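Transfert bloqué entre Veltano et mon portefeuille personnel

Vasilică Filip
24 juin 2024

Bonjour à tous. J'ai retiré des USDT de la plateforme Veltano vers mon portefeuille Drovurent. Le retrait est marqué « terminé » depuis 19 heures, mais mon solde reste à zéro.
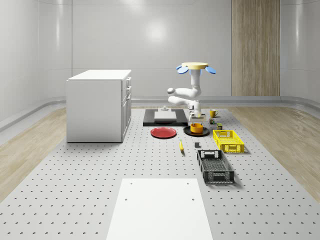
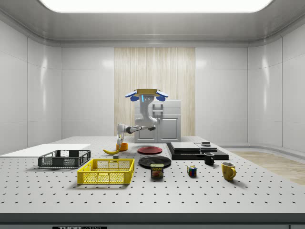

J'ai choisi le réseau Tron parce que les frais étaient plus bas. Dans Drovurent, j'avais copié l'adresse de réception quelques minutes avant, et j'ai vérifié les premiers et les derniers caractères. Le montant est de 164 USDT — pas énorme, mais pour moi c'est important. Est-ce que je dois attendre encore, ou écrire au support ?

Thenmozhi Panicker

Bonjour Vasilică. Prenez l'identifiant de transaction (TXID) dans l'historique de Veltano et collez-le dans un explorateur Tron. Si la transaction est confirmée et que l'adresse est bien la vôtre, les fonds sont arrivés et c'est seulement l'affichage qui manque. Dans Drovurent, il faut alors ajouter le jeton USDT sur le réseau Tron, il n'est pas toujours activé au départ. Si l'explorateur ne trouve rien, écrivez à Veltano avec le TXID. Ne donnez jamais votre phrase de récupération, même à quelqu'un qui se présente comme le support.

Maximiliano Villalba

Moi pareil en août dernier, j'ai attendu et c'est venu. Sinon réinstalle l'appli.

Thenmozhi Panicker

Attention, avant de réinstaller il faut avoir la phrase de récupération notée sur papier. Sans elle, l'accès peut être perdu.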